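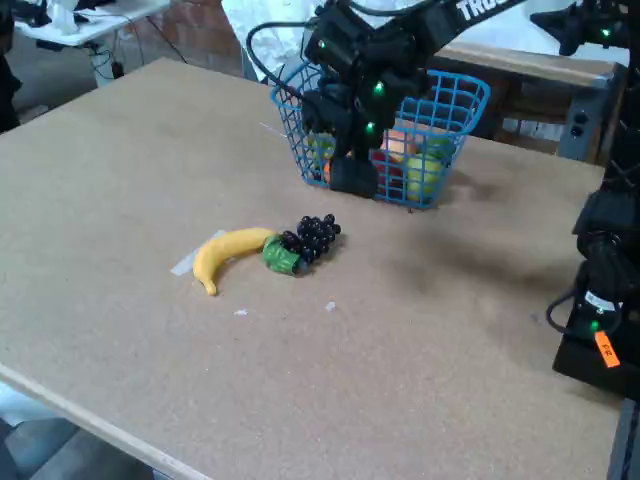 Hosby Play Library > Meetings > Minutes > May

Minutes of the May meeting

Present: Carys Wogan (chair), Lino Cirillo, Friederike Rathjen, Ilaria Grasso (minutes). Guido Grasso joined us at item 3, straight from work.
Apologies: none, a full house!

Start: 7.15 pm

1. Last minutes

Agreed with one correction. The wooden train went to the Wernik nursery on a four-week loan, and I had put two. Sorry, Lino. Signed by Carys.

2. Play food and the greengrocer's corner

Most of the evening went on this and quite right too. Friederike has been sorting the play food and reported that the fruit is in far better shape than any of us expected. The banana, the grapes and the apples can all stay in use. Carys said the grapes are her favourite thing in the whole collection and wants it minuted, so there it is.

We talked for a good while about how fruit should go out on loan. Up to now it has been mixed in with the pans and the tea set, and families get home with half a picnic and no apples. Lino would like one fruit set per basket, with a picture card tied to the handle. Friederike pointed out that the blue basket hasn't got a handle to speak of, but there are plenty of holes in the mesh to thread a ribbon through, and everybody liked that even better. We all prefer open baskets to the lidded tubs, as small children can see what's inside and go straight for it.

Agreed: fruit goes out as a set of its own from now on. Friederike to make up 4 sets and write the cards. Ilaria has a roll of green ribbon at home and will bring it.

Vegetables were left for next time. There is a disagreement about whether the tomato belongs with them and we were getting silly.

Carys asked about washing. Lino does the plastic pieces in warm soapy water and dries them on a tea towel overnight, and is happy to carry on. The cloth sandwiches need a different arrangement. Guido (by now arrived, see below) offered to put them through in a pillowcase.

3. Market morning

Guido arrived 7.40 pm with flapjacks, very well received.

The idea from last time was a pretend market for the under-fives, with stalls, paper bags and a till, and it has really taken off. The Flernine playgroup would love to come, and Wernik nursery have said yes for their older ones. Friederike expects 30 children across the morning, which sounds like a lot until you remember how calm the Teddy Hospital was.

Stalls so far: fruit, bakery, flowers (tissue paper, Ilaria making them), and a fish stall if Guido finishes his fish. He has done the mackerel and brought it along to show us. It is a splendid mackerel.

There was a lovely suggestion from Carys that the children should take a turn at being the shopkeeper as well as the customer, filling a basket from an order and handing it over. Lino will draw the orders so that non-readers can manage: a banana, a red apple, a bunch of grapes and so on. Simple outlines, coloured in.

Agreed: to go ahead. Low tables only, and grown-ups asked to leave pushchairs in the porch.

4. Money

Lino reported 185 pounds in the account after the hall hire. Everyone delighted. Carys proposed spending a little on a proper till with buttons, the old one having lost its drawer. Barbieri in the high street have a sturdy one second-hand and will hold it for us. Agreed, Carys to collect. Ilaria asked that we also replace the label printer tape, which ran out in the middle of the jigsaws. Agreed.

5. Jigsaws

Friederike and Ilaria have checked all the floor puzzles. Only 2 are short of a piece. The farmyard one is missing part of a duck and will be kept, with a note on the lid, as the children adore it. The harbour one has lost most of a corner and will go to the craft box.

6. Any other business

Guido asked if we could open half an hour earlier on market morning for setting up. Carys has the key and will be there at 8.30 am.

Lino has had a very kind card from a family moving away who borrowed from us for years. He read it out. It will go up by the door.

Friederike would like somebody else to have a go at the window display. Ilaria said yes before she had thought about it and is now full of ideas, mostly involving lemons.

Actions

Friederike: fruit sets and cards
Ilaria: ribbon, tissue flowers, label tape, window
Lino: picture orders, washing the plastic pieces
Guido: cloth sandwiches, rest of the fish
Carys: till from Barbieri, key

Vegetables to be first on the agenda next time.

Closed 8.50 pm.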